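The first movie I ever walked out of, I walked back into. I was 19, it was raining, and the second half was so good that I've been a sucker for slow starters ever since. So when a friend told me Chenxi Shi's "Gonberg" takes 45 minutes to get going, I bought a ticket for opening night and one for my brother, who has less patience than I do (he fell asleep, but only briefly).

Gonberg is a ferry town, or used to be. Two sisters come back to sell their mother's bakery and spend most of the movie not selling it. Ye-seo Lim plays the older one, and she's wonderful — all elbows and unfinished sentences, forever wiping down a counter she claims to hate. Haoran Dai plays the buyer, a man so polite you start to dread him.

I met Shi the next morning at D'Amico, the coffee place next to the theater, and we talked until they wanted the table back. She wrote the script in April, in a rented room over a tire shop, and threw out the ending 2 times. "The first one was happy and the second one was miserable," she told me. "I didn't believe either of them."

What she landed on is a long, quiet shot of the sisters eating day-old rolls in a parked van. I loved it! The couple behind me groaned. Shi laughed when I told her that and said her own father, after the premiere, asked her if the projector had broken. 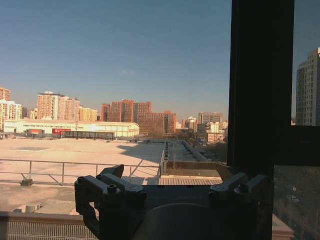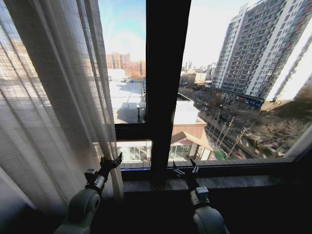

She's already on to the next one, a comedy called "Clultgate" about a neighborhood feud over a parking space, with Aiguo Xu as a retired bus driver who keeps a log of everybody's comings and goings. Jinfeng Yao, who edited "Gonberg," is cutting that one too, and I hope she's allowed to leave the pauses in. Those pauses are half the fun, especially when Lim is on screen and clearly about to say something terrible to her sister.

"Gonberg" plays at the Arkance through the end of next week. Go to the late show if you can, and get some bread first.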